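Tuning Up a Handheld Gripper: Pads, Play and the Paper Cup Check

If you have a handheld gripper that has done a few hundred grasps, it will feel a little different from the day you built it. The trigger goes soft, one finger lags, and light things start to slide. Good news: you can put nearly all of that right in an evening, and it's one of my favorite jobs in the whole shop!

These steps are for the Okik hand tool, the two-finger one we use at Durside, but most of it carries over to anything with a sliding pair of fingers and a foam-type pad.

What you need

A set of small hex keys
A soft brush and a lint-free cloth
Isopropyl alcohol
Fresh pad material and double-sided tape
Medium thread locker
A tall paper cup, empty

Step 1: Clean before you touch a screw

Open the fingers all the way and brush out the rail. Grit hides in the corners where the finger meets its carriage, and it feels exactly like a bent part. I once took a whole tool to pieces looking for a bend and found a crumb of dried glue (I was thrilled and furious at the same time). Wipe the rail with a little alcohol on the cloth and work the trigger 23 times or so, until it moves the same way in both directions.

Step 2: Check for play

Hold the body still and wiggle each finger sideways. A hair of movement is fine. If you feel a click, look at the bushings first, then the bolts in the side plates. Take the bolts out one at a time, put a tiny drop of thread locker on each, and run them all in loosely before you tighten any of them. Then go back and forth across the plate, a quarter turn each. If you pull one down hard at the start, the plate sits crooked and the finger will drag – ask me how I know.

Step 3: Replace the pad

Peel the old pad slowly from one corner. Clean off every bit of adhesive, let the surface dry, and press the new pad on from the middle outward. Leave it clamped gently for 60 minutes. Gemma Yeoman at our Preltasside bench leaves hers overnight, and I'll admit her pads stay on longer than mine.

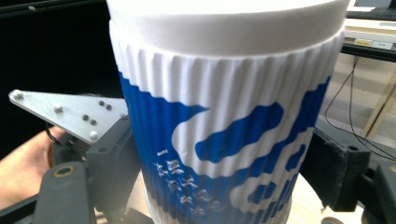
Step 4: Do the cup check

Paper cups are wonderful for this. They're light, they taper, and they show you right away if you're squeezing too hard. Close the fingers slowly on the middle of the cup and stop as soon as both sides touch. Now watch the walls while you add a bit more pressure. Both sides should give at the same moment. If one side dents first, that finger is reaching the cup early, and you need to reset the center.

Lift the cup an inch, hold it for a slow count of ten, and set it down. Do this five times. Turn the cup a little between lifts so you don't keep pressing on the same spot.

Step 5: Reset the center

Loosen the lock screw under the carriage, close the fingers fully until they meet, and slide the pair until the meeting point lines up with the mark on the body. Snug the screw and repeat the cup check. It usually takes me two tries.

Step 6: Look at the cables

Run the fingers through their full travel and watch each cable as you go. You want slack at both ends of the stroke and no rubbing against the moving parts. Salim Mutiso puts a small flag of tape on any cable he has rerouted, and I've started doing the same.

Step 7: Write it down

Note the grasp count and what you changed. Our Shek tool got its last pad at 841 grasps, and having that number makes it so much easier to guess when the next one is due. A pencil and a card in the case will do the job.

If the cup still slips

Try a second cup before blaming the tool, in case the first one has gone soft. After that, wipe the pad again, as finger grease is the usual culprit. If it still slips, go back to Step 2 and check the bushings with the trigger half pulled, where small amounts of play are easiest to feel.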